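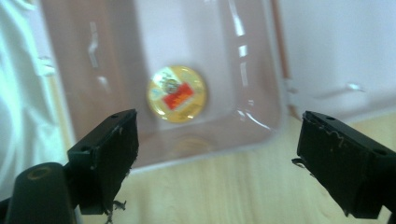
Mwajuma had kept the coin for thirteen years. It was mostly gold, with a bit of red on it and a small mottled crest, and her uncle had always said it came from the harbor office at Wosanholm. She didn't know what it was worth. She put it in the plastic box and pushed the box across to Oanh Bùi.

"Leave it there for now," Oanh said. "What else did he give you?"

"A clear ball. It used to sit on his windowsill in Tancombe."

"And the key?"

"I don't know if it's a key."

Oanh looked at it for a while. She had sorted through the belongings of 79 people since she took over the shop, and almost every one of them had left something she couldn't name. 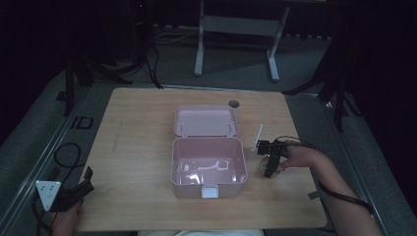 "The pink box was mine," Mwajuma said. "I kept hair clips in it when I was five. He must have taken it when we moved."

"Do you want it back?"

"I want to know why he kept it."

Oanh wrote down the box, the ball and the coin, each on its own line. For the last thing she wrote "clear plastic, long," and left the price blank. A bus went by outside and the window shook.

"He wrote to me in May," Mwajuma said. "Two pages, mostly about the weather."

"Did you answer?"

"I was going to."

Oanh tore off the sheet and gave it to her to sign.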